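Hudo FAQ
Last updated 24 July 2019

Hudo is the software layer we run on two-armed machines that handle soft household things. It covers perception, grasp planning and the coordination of both arms. Most of what follows came out of the mailing list, with the swearing removed.

Does Hudo know what a sweatshirt is?

Only in the loosest sense. The perception module returns a region it believes to be fabric, an outline, and a list of places where two hands might take hold. There is a label field, and you're welcome to read it, but the planner ignores it. We did try letting the planner trust the label in June. A bunched-up garment with a zipper was filed under "pillow" and handled with great confidence as a pillow. From head height you can sort of see its point.
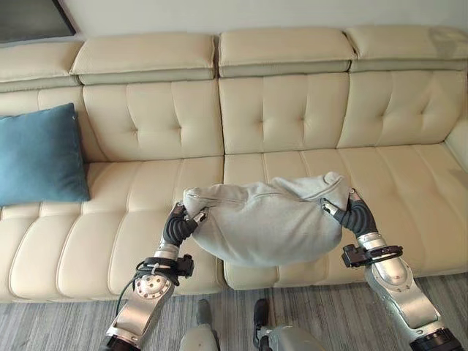 Konrad Makowska wrote to the list that if the label is ignored it should be removed, as he had spent an afternoon tuning it. We're sorry about the afternoon. The label stays because the log viewer uses it to color the tracks, and the gray-on-gray version was worse.

Why do both arms have to agree before either one moves?

Because the alternative is tug-of-war. In paired mode the two wrist targets are solved as one problem, with a limit on how fast the distance between them can change. If one arm can't reach its half of the solution, both wait. You can loosen this with pair_slack in the config file. The default is 36 millimeters. Damian Wysocka runs it at 73 and reports no trouble, but he also runs everything else at settings we wouldn't.

My head camera loses the edge of the cloth as soon as the hands get there. Is that a bug?

It's geometry. Hands have a habit of being exactly where you wanted to look. Turn on wrist_assist and the tracker will hand over to the wrist view once the head view drops below its confidence limit. The wrist view has problems of its own: it's close, often blurred, and turned whichever way the wrist happens to be turned. We rotate features into the base coordinate system and leave the pixels alone, so the debug window will show you the world sideways. Tilt your head or write a patch. 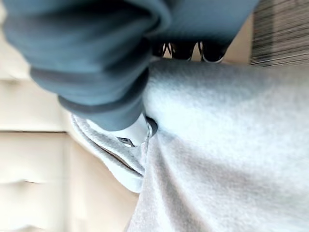

Wrist view, unrotated: a white finger where gray fleece and teal fabric overlap.

Two fabrics come out as one object. What now?

Check the seam detector first. It looks for long dark lines, and a fold in shadow makes a very convincing long dark line. Ánh Thái's branch compares color on both sides before it commits to anything, and it was merged in release 38. If you're on something older, upgrade before you file a ticket. Jianguo Jiang answers the tickets and has a saved reply for this one.

Two fabrics of nearly the same color are still an open problem. Pale things on pale furniture likewise.

Can I use the garment settings for cushions?

You can, and the planner won't complain, which should worry you. The garment profile expects sag between the hands and budgets clearance below for it. A cushion sags less and is thicker, so the approach paths come in too close to its sides. Use the profile called stuffed. The name was meant to be temporary.

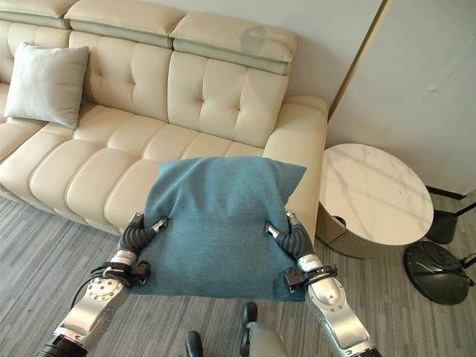
Teal cushion between both grippers, in front of the sofa.

Does it run with the Berchtold driver?

Yes, with the shim in the tools folder. Read the comment at the top of the file before you start it. Elfriede Eder wrote the shim and the comment, and the comment is the longer of the two.

Where did the replay tool go?

It moved to Onidwood, our log browser, and is now called "replay" there, after a long debate. Old logs open fine as long as the clock offset was saved with them. If it wasn't, the arms will appear to react slightly before anything happens. Set the offset by hand under Timing and reload.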